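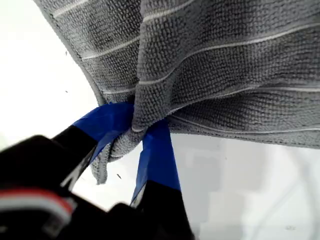

Gray microfiber towel with woven white stripes.

Jollerby Towel and Linen Service: Frequently Asked Questions

How does the service work?
We deliver clean towels, cloths and table linens to your business and pick up the used ones on the same trip. You pay a weekly rate based on how many pieces you keep in rotation. Washing, drying, folding and normal replacement are included.

What kinds of businesses do you serve?
Mostly salons, gyms, small restaurants, dental offices and car detailers. We have 282 accounts at the moment. We do not serve private homes, and we do not handle hospital linens, which have to go through a plant with a different license.

Where do you deliver?
Brastix, Kamata and the towns along the river road as far as Arnen. If you are past Arnen, call before you fill out the form. We sometimes add a stop when there are already two or three customers nearby.

What time do you come?
Kamata and Arnen routes leave at 5:30 a.m. and finish before noon. Brastix is split into a morning and an afternoon route. You will be told which one you are on when you sign up. If your shop opens late, we can leave bags inside a locked vestibule or storage room if you give us a key.

Is there a minimum order?
Yes. 40 pieces a week, any mix.

How many towels should I start with?
A hair salon usually goes through two towels per client once color work is counted. Take your busiest week, work out the total, and add a quarter. You can change the count at any time with one week's notice. Most new accounts change it at least once in the first two months.

Cotton or microfiber?
Cotton is better against skin and holds up to bleach. Microfiber dries faster, takes less room on a shelf and picks up dust and polish well. Gyms tend to order cotton for members and microfiber for wiping down equipment. We wash the two separately. Cotton lint sticks in microfiber and is very hard to get out again.

Can I wash your microfiber myself if I run short?
You can. Use warm water and a small amount of liquid detergent. No fabric softener and no dryer sheets. Both leave a coating on the fibers and the cloth stops absorbing. Dry on low heat or hang it up. Do not iron it.

What about stains?
Hair color, motor oil and turmeric are the usual problems. We treat stained pieces once. If the mark stays, the piece is moved to our rag stock and you get another in its place. There is no charge for this unless more than one in ten of your pieces comes back stained in a month.

What do you charge for lost towels?
Replacement cost, listed on the second page of your agreement. We count at pickup and again at the plant. If the two counts don't match, we bill the one that is lower for you. You can dispute a count within 14 days.

Can I have my own colors or logo?
Standard colors are white, gray, black and brown. Other colors have to be bought as your own stock and we will launder them for a per-piece fee. Embroidery is done by an outside shop and takes four to six weeks.

Do you wash my towels together with other people's?
Rental pieces are pooled by type and color, so the towels you get back may not be the same ones you sent. Customer-owned items are tagged and washed in their own net.

What do you use for detergent?
An unscented commercial detergent. White cotton also gets oxygen bleach. If a client of yours has an allergy and you need the product sheet, email us and we will send it.

Do you close for holidays?
We don't run on New Year's Day, Thanksgiving or Christmas. Your delivery moves one day later that week. In February we shut down one washer line for maintenance, and large orders may arrive in two parts.

Can I pause my account?
Up to four weeks a year at no cost. Tell us a week ahead. After four weeks we charge half the usual rate.

How do I cancel?
In writing, 30 days ahead. Return all rental pieces and bags at the last pickup.

Who do I talk to about a bill?
Jean Skinner in accounts, extension 4, mornings only. Please have your account number ready.

Contact Us | Service Area | Terms | Copyright Jollerby Towel and Linen Service. All rights reserved. | Back to top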